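Planard on soft furnishings: the bedroom gallery

Updated 17 January 2025 by the software desk at Bronenden

Planard is our planning and control stack for grippers that have to deal with cloth. It started out on blocks, which have the good manners to stay the same shape when you look away.
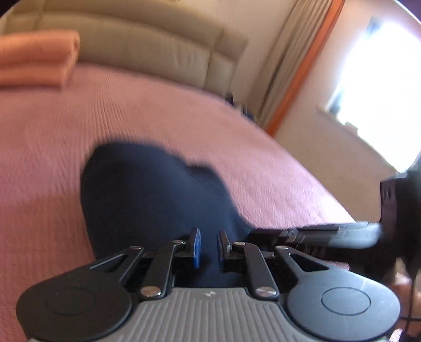 Cloth has no such manners, and most of what follows is about the code we wrote after finding that out. The training side runs on hand-held recordings made in ordinary rooms. The robot side runs on whatever the recordings managed to teach it, plus a fair amount of arithmetic we'd sooner not discuss at parties.

The notes go in the order data moves through the system. If you only care about the controller, skip to Praron. If you only care about the logs, we should probably hire you.

Getting a recording in
One camera stream, one gripper width signal, one pose track. They arrive with three different ideas of what time it is. Murakami, our sync tool, lines them up and writes a report that is longer than the recording.
The old limit on drift between video and width was "looks fine." The limit is now 40 milliseconds, and a surprising number of things that looked fine have left us.

Where the camera is
Pose tracking wants corners, edges and texture that stay put. A bedroom offers plenty of texture. The pink quilting is stitched all over in fine wavy lines, and to a feature matcher one wavy line is very much like its neighbor.
Matching now leans on the larger shapes: headboard channels, the line where the bed stops, the stack of folded towels. The towels did more for our August accuracy numbers than the person who tuned the filter, and he has been very gracious.

Daylight
Auto exposure hunts whenever a bright window swings into view. Murakami marks those stretches and gives them less weight in training. Before that, the policy had picked up a mild belief that windows were a sign it should let go.

Lens model
Wide-angle, so straight bed edges come in as curves. We correct points and leave the pixels alone – unwarping whole images cost us the corners, and the corners are where half the useful context lives.

Finding the cloth
Segmentation gives a mask and a confidence. Dark navy on pink is the kind of contrast we dream about. Dark navy tucked into dark navy is the kind we get.
The label for anything small, crumpled and of uncertain identity is "soft_small." There was a proposal to separate socks from other small garments. It lasted one meeting. The planner doesn't care what you wear it on.

Picking a grasp point
Planard scores folds by height, thickness and how much room there is on each side for a fingertip. A rounded mound scores well nearly everywhere, so the tie-breaker matters more than the score. The tie-breaker used to be array order. We had months of charts showing a strong preference for the upper left before anyone read the sort function.

Approach
The last few centimeters are handled separately from the rest of the path. The blue fingertips come in on either side of the fold, and at that range the mechanism hides part of the very thing it's about to pick up. So the planner keeps a short memory of what the cloth looked like a moment earlier and trusts it a little less with each new image.
Memory length is in the config file under "approach.recall." Please don't set it to zero. It runs perfectly well at zero and picks up bedspread.

Closing
Praron is the grip controller. It takes a target width and a speed and watches for the point where the fingers stop getting closer. On a block that point is obvious. On a soft garment the fingers slow down over a long, vague stretch, much like a staff meeting, and Praron has to decide when it's over.
Version two looks at the slope of the width signal. Version one looked at a fixed threshold and was extremely confident.

Throwing things out
Of 1176 recordings in the bedroom set, 282 failed checks and were dropped. The most common fault was motion blur during the approach, followed by pose jumps, followed by a folder with the wrong date on it that took down a whole afternoon's work.
A little blur is fine and stays in. The robot will be moving too when its turn comes.

Replay viewer
Scrub bar, width plot, mask overlay, and a button that jumps to the next place where the tracker changed its mind. The button was a debugging aid and is now the most used control in the whole toolchain. Draw your own conclusions about the tracker.

Known problems
The mask still spreads to dark clutter in the gap beside a headboard if the lighting is flat. Issue 1861, open, with a long thread under it and a short fix that broke pillows.
Praron reports "holding" on a double fold of bedspread. From where it sits, it is holding something.
Murakami's report generator still calls every surface "table."

Next set
Bathrooms, starting with towels on rails. The reflective surfaces module is in review, and the mirror handling is currently a comment that reads "handle mirrors."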